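# Sinks, Plates and the Two-Cloth Rule: A Skeptic's Gallery

I have been asked to try the Grevholm method on the page, and I said I'd do it with my eyebrows up the whole time. For anyone who missed the earlier entries, Grevholm is a 30-page booklet on washing dishes by hand. Berwyn Phillips swears by it. He bought his copy at the Hindport home show in February and has since pressed it on half the people he knows, me included.

The claims are large. Wash by color. Keep 2 cloths and never let them trade jobs. Clear the counter completely before a single plate gets wet. Do all this, the booklet says, and you will save 400 minutes a year. I did the division and it comes to a little over a minute a day, and I spent longer than that looking for the chapter on glasses. (There isn't one. There is a paragraph under "Other.")

So what follows is a gallery with grumbling attached. You can decide for yourself how much of the method's advice survives.

## Cloths

Grevholm wants one cloth for the counter and one for drying, in colors you can't confuse. Fine. My grandmother did the same with a blue one and a white one and never charged for it. The booklet goes further and tells you to lay the drying cloth flat and square before you begin, "as a landing place." I have never seen a cloth stay flat and square in a kitchen that anybody cooks in.

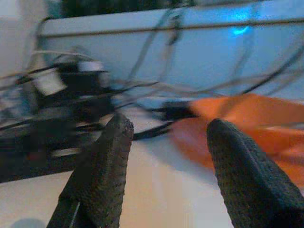 *Bright orange, so full marks for color. Flat and square, no. The black cable beside it isn't in the booklet either.*

I'll give them the color point. A loud cloth is easy to find and hard to mistake for the one that just wiped up the egg. But you can get that benefit from any two rags in the drawer, and the matching Honness set they recommend in the back pages looks to me like two rags with a ribbon around them.

## Plates

On to washing by color, the part Berwyn gets most excited about. The theory is that your eye tires of sorting by shape, and that if you do all the orange things, then all the green things, then the white, you stop dithering. I don't know whose eye they tested. Mine has never complained. If your dishes all came in one box from one store, the theory has nothing to offer you, and the booklet spends four pages not mentioning this.

It does at least have a sensible line about holding a plate up by the edge and looking at the whole face of it before you decide it's done.

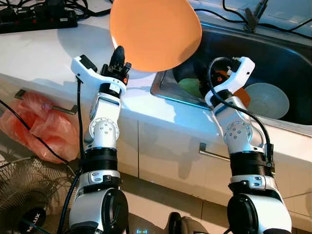

Checking the face is good practice and I do it myself, though I'd add the back, which Grevholm forgets. The back is where the grease hides when plates have been stacked. Run a thumb around the foot of it. If it slides, wash it again. I'd trade all four pages on color for that one sentence, and I'd trade the color wheel on the inside cover for a word or two about water temperature.

Berwyn's answer is that the colors are for children, who will happily do "the green ones" when they won't do the dishes. Maybe so. His kids are grown and mine use paper towels as plates. He also points out that the booklet has sold 2,000 copies, to which I can only say that so did the avocado umbrella.

## The basin and what's around it

Last, the clear counter. "Nothing behind the sink, nothing beside it," says page 19. It's lovely advice for a kitchen with endless cupboards and an outlet in every one of them. Most of us have things that need plugging in and one good stretch of counter to put them on. I agree that power strips and splashing don't belong together, and if you can move yours well away from the water, do. I just don't believe that a bare counter is the normal state of things, or that a plate and a bowl in the basin need to be staged in any particular order before you're allowed to pick up a utensil.

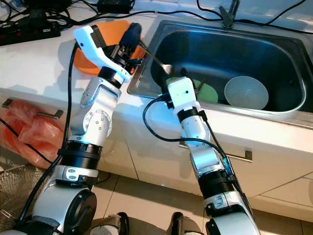

## What I'm keeping

- The loud cloth. Any brand, or none.
- Looking at the plate before putting it down, front and back.
- Moving the electrical clutter away from the wet end.

The color order goes, and so does the landing place. I'm leaving the question of glasses open until somebody writes the missing chapter. Berwyn has already offered to lend me the Chiang book on pantry shelves, which he says is much more rigorous. It has a color wheel too. I've told him March at the earliest.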